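Kolteck open day, anyone else go?

Board: Robots & Home Automation > Events and Meetups

gearlash
Went to the Kolteck open day in April. Two hours each way on the bus, 216 steps from the parking lot to the badge desk according to my watch, and a cookie at the end of it. The pitch on the flyer was "see the work at hand," and I'll give them that, the work was at hand. The hands were mostly at lunch.

For those who skipped it: three halls, one good one. Hall A was Stirus showing the warehouse arm everybody has already seen on video, doing the same thing it does on video, at the same speed as the video. Hall B was Nesex with a floor scrubber that said "excuse me" to a potted plant for most of the morning. Hall C was the gripper people, with folding chairs and a handout, and that's where I stayed.

Did anyone else make it, and did anybody get into the Antoniadis demo? The sign-up sheet was full when I got there and I'm still sore.

plumb_bob
I got into Antoniadis. You missed a man in a very nice jacket explaining compliance control to 16 people in a room with no air. Then the arm put a peg in a hole. It was a good peg. We clapped.

gearlash
See, now I'm more sore. I like a peg.

tern_and_tide
I thought Hall B was the best thing there and I will not be taking questions. The scrubber was polite. When was the last time anything in a loading dock was polite to you? Also it did the corners, and our Stirus unit at work treats a corner like a rumor.

oldsolder
Polite is a speaker and a wav file. I stood there with a coffee and timed it, and it spent longer apologizing than scrubbing. If my nephew did the floor that way he'd be looking for another uncle.

tern_and_tide
It was in demo mode! The woman at the table said so. It's set to stop for anything within arm's length and the hall was full of you people and your coffees.

oldsolder
A loading dock is also full of people and coffees.

plumb_bob
Can we talk about the handout from Hall C? Mine has page 7 twice and no page 8, and page 8 is where the pad wear numbers were supposed to be. The speaker kept saying "as you'll see on page 8." I did not see it on page 8.

gearlash
Mine has an 8! It's a table. Pads get swapped after 2000 cycles whether they look tired or not, and there's a footnote saying that's for smooth plastic and that cardboard is harder on them. It doesn't say how much harder, so don't throw away your second page 7 just yet.

What I liked about Hall C was that they talked about clutter. Every other booth had a bare white table with one cube on it, lit like a wedding cake. The Hall C speaker spent a good half of her slot on bags with cords, boxes sitting on soft bedding, curtains, patterned blankets, all the stuff a house is made of. Her line was that a cube on a table is a solved problem and a bedroom is a career. I wrote that on my cookie napkin.

gripe_and_grasp
I'm going to be the one who says it. Clutter talks are easy to give. You show a messy room, everyone laughs, you say "hard problem," you sit down. What did they DO with it?

gearlash
They had people try the hand-held grippers, is what they did. You work the thing yourself and find out how bad you are at it. I tried to get a drawstring bag out of a tote and felt like I was eating soup with salad tongs. Ten minutes of that taught me more than the whole of Hall A. This is the kind of setup the talk was about, open carton on a bed, bag with a thick cord, a small package right next to it:

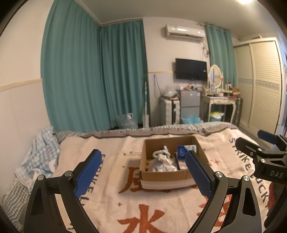 gripe_and_grasp says fine, hands-on beats slides, but wants to know why a person fumbling a drawstring counts as a robot demo, and whether Kolteck would let the public anywhere near a real arm doing the same job.

gearlash
They wouldn't, I asked. There's a yellow line and a man who looks at your shoes. But I don't agree it doesn't count. If I can't get hold of the neck of a bag with two pads and my own eyes, I'd like to know that before I yell at an arm for missing it.

tern_and_tide
On soft stuff like bedding, did they say anything about the box shifting? That's what gets us. You push a little on one side and the whole carton goes for a walk.

gearlash
One slide. Come in from above and don't lean on the wall of the box. Then somebody's phone rang and she lost her place and went straight to questions.

oldsolder
So page 8 and the slide after the phone. Sounds like the useful part of the day was whatever fell out of it.

plumb_bob
The peg was useful.

tern_and_tide
Are they running it again in the fall? I'd go for Hall C if somebody saves me a chair. I'm bringing my own plant for Hall B.

gearlash
The flyer says "annual," so next April I guess. Sign up for Antoniadis before you get on the bus. And plumb_bob, message me your address, I'll scan you page 8.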